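4.2 Contact rules for soft goods

The rules in this section cover the last few centimeters before a gripper closes on cloth. They were written for the Drorano cell and later adopted without changes at Petow. Earlier drafts borrowed their limits from our work with rigid parts, and those limits did not carry over well. Cloth moves when it is touched, and a fingertip pressed into the surface under it can pick up both layers.

Rule 2 asks the operator to bring the fingertips to an outer border or a hem before closing. Rule 3 asks that the support surface be checked separately from the item – a woven cover counts as cloth and has to be treated as something the gripper could catch. Both rules apply to manual and automatic runs. A run that breaks either one is stopped and logged, even if the grasp would have held.

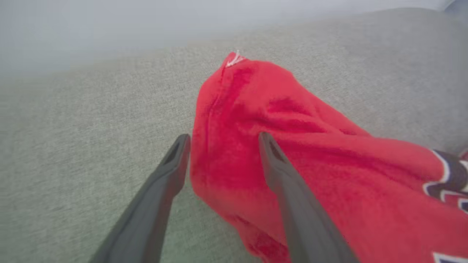
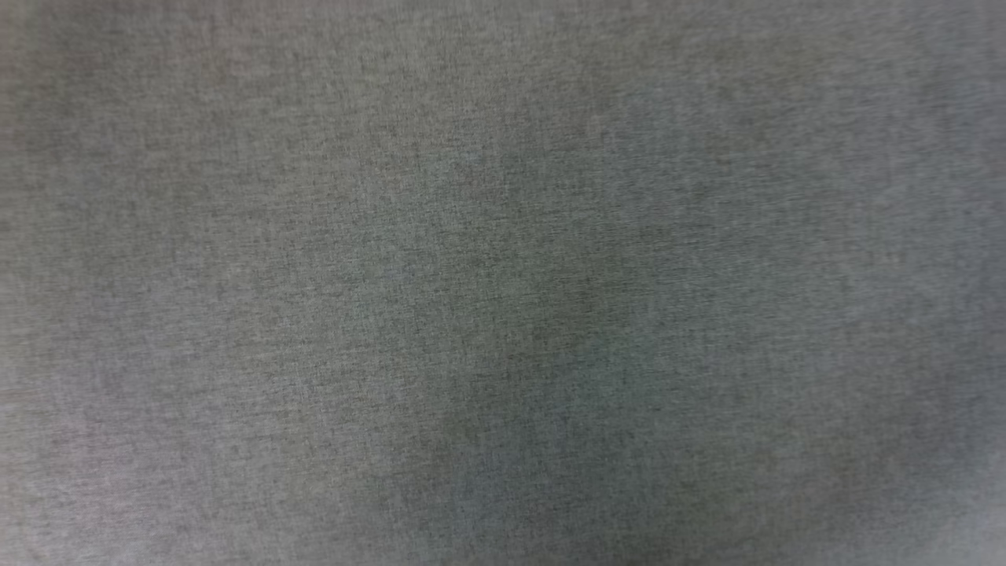
Figure 4. Fingertips at the border of a red plush item (first); gray woven fabric at close range (second).

Noman Ansari, commenting on the draft, objected that Rule 3 was too loose. He wanted a fixed list of approved covers and argued that "treated as something the gripper could catch" leaves each site to decide what the check involves. Alper Tuncer preferred the open wording, provided that the log names the cover in use.

We kept the open wording and added the log entry. The form now has 46 fields, and the cover is entered before the first run of a shift and again after any change. Sites that use the Flareo template can put it in the notes field until the template is updated. Speed limits during the approach are handled in Section 4.3.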